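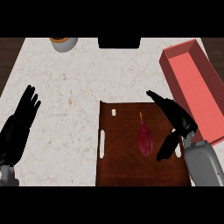 Rules for a kitchen that doesn't exist

A chilli on a wooden tray, a pink box with nothing in it, a small white cube. The test kitchen at Homden is simulated, so nothing in it can be dropped on a foot or knocked into a drain. It still has a rulebook, and the rulebook runs to 300 entries.

Agnese Bite wrote most of them. She joined Homden from Tandel, where she checked the guarding on packing lines, and she brought the habits of that job with her.

"People assumed we could do what we liked in simulation," she says. "Then two teams would report the same task with different results, and we couldn't say why. One had let the hand start touching the tray. The other hadn't."

The first rule is now about starting positions. Both hands must be clear of every object when a run begins, and the fingers must be open. The second covers the objects. Each has a listed size, weight and grip, and none of these may be altered to help a run succeed. If a chilli is too slippery to pick up, it stays too slippery.

Other entries deal with what counts as finished. An object has to be let go and at rest for 2 seconds before a placement is scored. Touching the wall of a box on the way in is allowed. Moving the box is noted, but the run still stands. Pushing an object over the edge of the worktop ends it.

Homden asks for 1,000 runs before a result can be passed to a customer, with the failures kept alongside the successes. Bite would like that to be the normal practice elsewhere. Usdale, which makes grippers for food plants, has taken on most of the wording. Owusu, a smaller firm, uses the scoring section only and has kept its own limits on speed.

The two firms disagree with Homden over entry 712. (The numbering has gaps, as withdrawn rules keep their numbers.) It says a person may not stop a run early, even when the hand is plainly going to miss. Owusu's engineers call this a waste of computer time. Bite says early stops make the record look tidier than it should.

There is also the question of what a good result in simulation permits. Under the Homden rules it permits a slow trial on a real bench, with a barrier up and a person at the stop button. The speed limit for that trial is due to be looked at again in February, and Usdale has asked for it to be raised.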